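The Little Company That Spends December in a Village Hall

January 3, 2023

I went to Ridgeway for the puppets and came home wanting to join a choir. That's the short version. The longer one involves a cold train, a very good cheese roll and a show called The Lantern Thief, which I'd been meaning to see for years and kept missing through sheer bad planning.

Lekance is a touring company in the loosest sense, in that they tour from one end of the valley to the other. Yatziri Maldonado writes and directs, Malte Schmieder does the music (he sings too, when he's coaxed), and the rest of the company turns its hand to whatever needs doing. They open in Tremeck at the start of December and finish in Ridgeway between Christmas and New Year, and the hall there seats 80 if everybody keeps their elbows in.

The story is simple enough for a small child and odd enough for me. A girl steals the lantern from a lighthouse, feels awful about it, and spends the rest of the evening trying to give it back to people who don't want it. Ilse Böttcher plays the girl with a permanent scowl that I found completely lovable. Knut Brandes plays everyone else, including a goat, a bishop and the sea. His sea got a round of applause all to itself!

I'd asked if I could come early and have a nose about before the matinee, and Yatziri said yes, so long as I didn't mind being talked at by whoever was passing. I didn't mind at all. Malte was tuning up and grumbling about the damp, and Ilse was running her lines at double speed with her coat on.

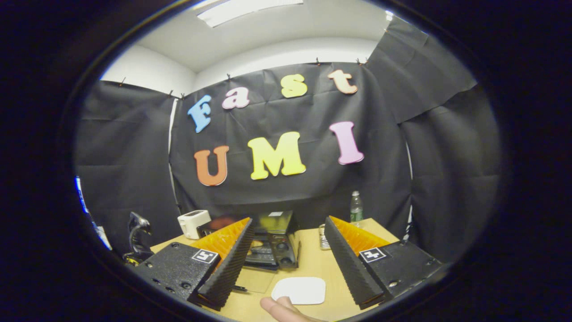

Making the sea

Knut tells me the sea began as a bedsheet. They tried it in rehearsal, it looked like laundry, and Yatziri told him to put it away and just do the thing with his voice and his shoulders. So now he stands there in a grey jumper, breathing in and out, and somehow you feel a bit seasick. I've sat through big productions with a real water tank that did less for me.

The songs

There are four of them and I could have done with twice as many. Malte wrote the tunes on an accordion he bought in Nermont, and they have that slightly wonky quality where you think you know where the melody's going and then it wanders off to look at something else. The lullaby near the end is the best of the lot. The man next to me was in bits, and I wasn't much better.

If I'm being picky, the second half opens slowly. The bishop's speech goes on a good while after the joke has landed, and the children near me started kicking the chairs. Sieglinde Kröger, who has seen the show every winter since it began, told me over tea that the speech used to be longer - so perhaps I got off lightly.

Two hours with an interval, mulled apple juice at the hatch, and bring a cushion. They'll be back in Tremeck next December and I've already told my sister she's driving.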